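Section 4. Matching the two arms

By now both arms should be bolted down and plugged into the controller. If yours are still rolling around loose, go back to Section 3, because everything past this point assumes they can't wander.

I built my first pair in the shared shop at Hemthorpe, and I spent most of May chasing a problem that was really just one arm sitting lower than the other. So please do this part slowly!

1. Power up the controller and wait for the light to go steady.

2. Open Skaltotell and set both arms to speed 2. You'll be tempted to go faster. Don't, at least not today.

3. Load the pose called "meet" and let both arms come in toward the middle of the table.

4. Check that no cable is pulling tight. I leave a big lazy loop at each gripper (Wenceslao Carrillo talked me into it after I yanked a plug clean out).

5. Pick a straight, flat stick that's long enough to bridge the grippers, and hold it level between them. Close the left gripper first, then the right. 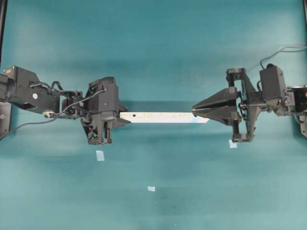
6. Let go and get your eye down to table height. If one end sits higher, nudge the lift value on that arm a few counts at a time. The range runs from 0 to 1,000, so a few counts is a small move. Mine settled at 78 over where I'd started, which says a lot about my drilling.

7. Save the pose under a new name. I overwrote "meet" once and had to beg Hannelore Egger for her copy.

Note: Bits of tape on the tabletop make good markers for where you want parts to go. I like them small, so the fingers don't catch an edge.

Caution: Keep your hands out from between the grippers whenever the motors are on. They pinch hard, and the stop button is never as close as you think.

Caution: Don't squeeze the stick to get rid of a wobble. Both arms will push against each other and the motors will heat up. Open one gripper, fix the height, and close it again.

Once the stick stays level through a full open and close, go on to Section 5, where we'll get the arms moving together.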